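We use cookies to keep you signed in and to remember your ticket filters. Accept | Settings

Plovville Kitchen Help Desk
Print this ticket | E-mail this ticket

Ticket: Can't read the marks on the tall clear cup
Opened by: Amna Shaikh
Handled by: Kiprono Ndung'u
Opened: 26 Apr 2021
Status: Resolved

Amna Shaikh wrote:

Hi there! First off, I love the shared kitchen and I've been telling everyone on my floor about it. I've got a small problem with the tall clear cups on the Skarberg shelf, though. I'm making herb vinegar for the supper club and the recipe wants the liquid brought up to a set line, and I can't for the life of me read the lines! They're molded into the plastic with no color on them, so under the ceiling lights I see shine and more shine. My first batch came out really sour and my second was weak, so I'm pretty sure I've been filling to a different mark each time. Is there a trick to it, or should I be using something else? I have 15 bottles to fill and I'd love to get them all tasting alike (or at least like cousins).

Kiprono Ndung'u wrote:

Hi Amna, great project, and thanks for writing it up so clearly! Let's figure this out. A few things to try first, in this order:

1. Set the cup down on the counter before you read it. Holding it up to the light feels right but it tilts more than you'd think.
2. Get your eye level with the line. Bend your knees, or put the cup on the upper shelf.
3. Switch off the light right over the counter and leave the far one on.
4. Slide a sheet of dark paper behind the cup.

Let me know which of those makes a difference. Also, are you reading it empty or with things already in it?

Amna Shaikh wrote:

With things in it! Herbs go in first, then vinegar up to the line. I tried 1 and 2 and they helped a bit. Number 3 helped a lot, but then I couldn't see my cutting board, so I switched it back on. Haven't tried the paper, will do that tonight.
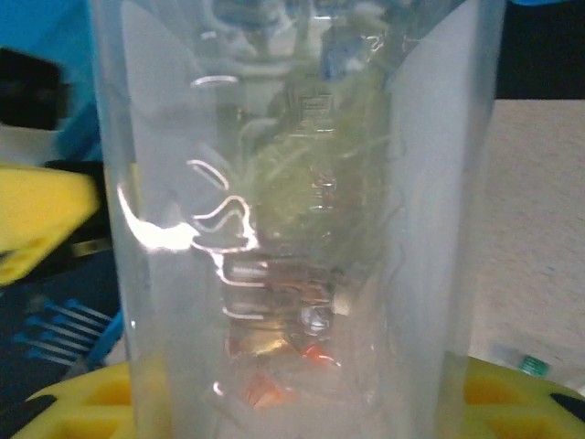
Reading a molded scale gets a good deal harder once there's food behind it, and I think we've found your trouble. I went and tried it myself with one of our cups. With wispy green stuff sitting behind the little raised column of marks, and the glare streaking over the wall on top of that, my eye kept jumping from one short line to the next. Lower down, where it was only a few reddish-orange bits, I did a little better. So step 5: find your line while the cup is empty, put a strip of masking tape on the outside with the top edge right at the mark, and then load it up. You fill to the tape and forget about the scale. Do it once and the tape can stay on for the whole run of bottles.
Kiprono

Xiuying Qiu wrote:

Jumping in from the pantry side, hope that's okay! I do pickles here in November and had the very same headache. Tape works wonderfully, but wipe the outside of the cup first or it curls off by the third bottle. The blue painter's kind from the Srour drawer sticks best for me and peels away clean. One more thing, the herbs take up room too. If you stuff in a big handful for one bottle and a small one for the next, the vinegar will differ even with the line spot on. I weigh mine. For your size of bottle I'd start at 10 grams and taste from there.

Amna Shaikh wrote:

Oh, I never thought about the herbs taking up space! That explains batch two, I went wild with the dill on that one. Tape is on, scale is out, and I've done four bottles so far. They taste the same!! I even made Arsalan Baloch try them with his eyes closed and he couldn't sort them.

The dark paper was good too, by the way. I used the back of a Kelico oven tray liner. It made the lines pop when the cup was empty, but with herbs in there it didn't do much.

Kiprono Ndung'u wrote:

That's fantastic news, and hats off to Arsalan for his service. I'm adding the tape tip to the card by the shelf. Estíbaliz Iglesias is also going to go over the lines on two of the cups with a food-safe marker so people can compare. If you use one of those, please hand wash it.

Closing this one, but hit reply and it'll reopen. Save me a taste of the dill!

Amna Shaikh wrote:

Bottle's in the fridge door with your name on it. Thank you both!

Ticket closed by Kiprono Ndung'u
Print this ticket | E-mail this ticket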